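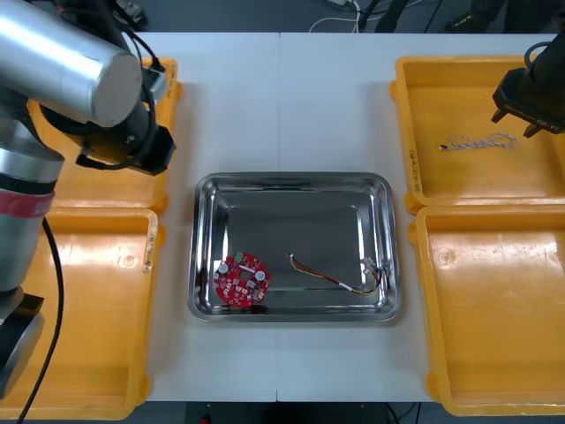 Sunita Lodhi wrote to me under my older topic that the steel tray should be kept only for the piece you are working on now, and everything else should go to a bin before you take the next one. I try to follow this since November and it is better, but I have still a problem with the bins.

I take apart small old devices at home, and I sort what comes out: round boards, wires with plugs, cables. I have four yellow plastic bins, two on each side of the table, and the tray in the middle. I write on the bin walls by hand, but the writing becomes faint and after some weeks I cannot read it. The plastic is very smooth, also inside. What should I use for the labels? And is it a bad idea to put the boards together with the wires, even for a short time?

clevton_bench
July 30, 2022
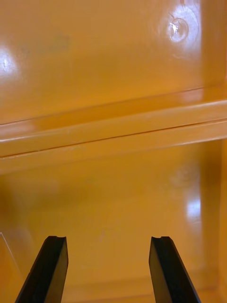 Inside wall and bottom, glossy orange-yellow.

Negi
Permanent marker. Clean with alcohol first.

Bamesden
The marker alone did not stay on mine, although I cleaned the wall very well. My hands touch always the same place when I lift the bin. What helped me was a piece of white cloth tape on the outer wall, near to the top, and the marker on the tape. When the content changes, I pull off the tape and put a new one. I bought a box of 20 rolls from Nernetti, which is too many for one person, but they are cheap.

Please write the words horizontally if there is enough space. Vertical writing I must read with my head turned, and then I put the thing in the wrong bin anyway.

About the boards: I would not leave them with wires. A plug can catch a small part on the board and pull it when you lift the wire. Also a metal tray is not a good place for a board which can have still some charge in the capacitors. Put a sheet of antistatic foam under it. For the cables, one loose loop and a soft tie is enough, do not bend them hard.

clevton_bench
Thank you both. I will try the cloth tape this week. Does the foam need to cover the complete tray, or only the part where the board lies?

Bamesden
Only under the board is fine. I cut mine with normal scissors, 25 cm on the long side.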